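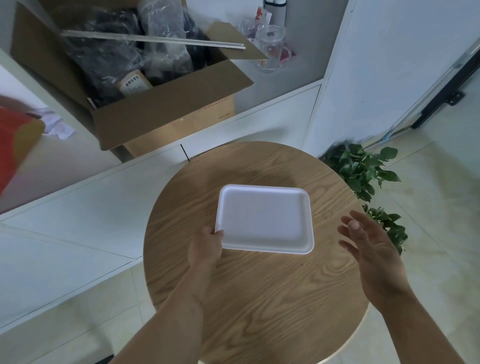 Can you catch cholera from someone on the same bus?

Zubaida Jadoon
Aug 13, 2021
I'm supposed to travel from Retamal to the coast next week, eight hours by bus. There were 41 cases reported in Retamal last month and my sister thinks I should cancel. The driver's helper told me they clean the seats with bleach at each end. Is sitting near a sick person a real risk? And do I need the vaccine for one trip?

Javiera Zapata
I worked in a district clinic for 18 years, through two cholera outbreaks. It does not spread through the air, and sitting next to someone is very unlikely to give it to you. You get it by swallowing the bacteria, mostly in water or food that has been in contact with sewage. Carry sealed or boiled water for the whole ride, including for brushing your teeth. Skip ice, raw salads and peeled fruit at the rest stops. Wash your hands with soap after using the toilet and before you eat.

On the vaccine, ask the clinic now. The oral ones need some days to start working, so for next week it may be too late to help much. Pack oral rehydration salts. If you get heavy watery diarrhea, start drinking them right away and go to a health center the same day. Don't wait to see if it passes.

Thắng Đỗ
I took that bus last year and was fine. Bring your own food, the stop at Nukel is overpriced anyway.

Tadeo Carrasco
Agree with Javiera. One thing to add, most people who pick it up have mild symptoms or none, so you can't tell who is carrying it by looking. Keep washing your hands after you get home too, especially if you cook for your sister.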